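May, 2:40 pm – grasp segmentation, garment set

Reran the segmenter over the Clernura episodes with the new jaw-width threshold. 732 in, 113 rejected. Most rejects are dark cloth: the tracker loses the fingertips against black fabric and the width signal goes flat, so no close event gets logged.
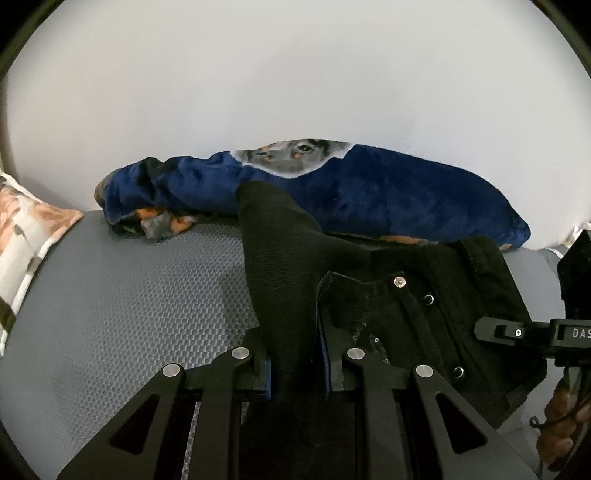
Ewan K. suggested keying on the blue pads instead of the whole finger outline. Tried it on 58 of the rejects and got 28 back. Blue bedding in the background pulls the mask off centre – need to limit the search to the region between the linkages.

Left to do: mask crop, rerun the lot, then send the labels to Eleri. Config is on the Dunbar branch, not merged.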